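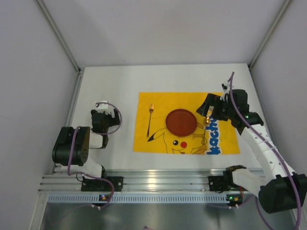 Week 2 handout: Does hand-pulling weeds work?

Set reading: Gallagher's report on the Perron meadow, and Kennedy's short reply. Bring both.

Gallagher claims that one season of hand-pulling cleared the meadow of ragwort. His figure is 1,866 plants pulled. Fine, but that's a count of effort. What we want to know is how many came back, and he gives no count for the following year.

Points to look at before class:

He had 200 marked plots and reports on the ones near the gates. Those are the plots people walk past and pull first. What about the far side?

Ragwort regrows from bits of root left in the ground. "Pulled" in the report seems to cover both a whole plant with its root and a stem that snapped off at the soil. I would not put those in the same column.

Seed can sit in the soil for years. Pulling does nothing about it, and the bare patch left behind is a good place for it to sprout.

Kennedy went over the Parnari field, where the owners mowed and did no pulling, and found 479 plants. She takes this as proof that mowing fails. Compared with what? There was no count before the mowing started.

I am not telling you to leave ragwort alone. It is poisonous to horses and cattle, wilted plants included, so wear gloves and haul away whatever you pull.

For next time: write one page on how you would test pulling against mowing on a field you know. Say when you would count, and who would do it. "It looked better" will lose you points.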